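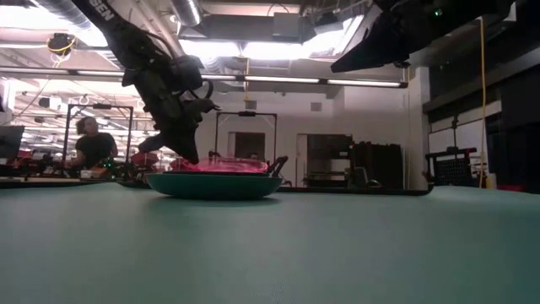 Left arm keeps missing the bowl after homing – cable or calibration?

Posted in: Two-Arm Cells, Upkeep and Repair

skullach_side_b
Two-arm table cell, left arm doing bowl pickups. Crinkly pink stuff in a shallow bowl, nothing heroic. Since Monday it goes to the right spot until I re-home, then lands short, toward the rim. Right arm is fine and smug about it. I've re-homed, rebooted, and said some things. Base bolts are tight. Log throws code 233 on the wrist joint now and then, which the Mindelow manual describes as "joint notice." Thanks, Mindelow.

torquewrench_tim
Wrist cable. It's always the wrist cable. If it bows out from the wrist, it tugs at the end of the reach and the joint settles wherever it feels like.

niltberg_refugee
It is not always the wrist cable. OP says it's good UNTIL re-homing. A cable pull doesn't wait for you to press a button. Check your wrist offset before and after.

skullach_side_b
Before: 1318. After: 1363. Is that a lot?

niltberg_refugee
On that joint, yes. Your home flag has slipped or the screw behind it is loose. Take the wrist cover off (2 screws, the short ones go back on the left, ask me how I know) and wiggle the flag with power off.

torquewrench_tim
And while the cover's off, look at the cable.

greasefitting
Had the same thing on a Tapia cell last October. Flag was fine. Somebody had swapped the gripper fingers and not redone the tool length. Lost more than a week to it. Did you change fingers?

skullach_side_b
No finger changes. Cover's off. Flag moves if I breathe on it. Cable has a shiny patch where it rubs the housing, so everybody gets to be insufferable.

torquewrench_tim
I'll take it.

niltberg_refugee
Shiny isn't broken. Snug the flag, thread locker, home it five times and write down the offset each time. If they agree, redo the pickup point and leave the cable for the next service.

torquewrench_tim
Or replace the cable now, while it's open, like a person who enjoys weekends.

skullach_side_b
Flag snugged, five homes, all within a couple of ticks. Re-teaching the bowl after lunch. Cable is ordered. I have one short screw left over.

greasefitting
Left side.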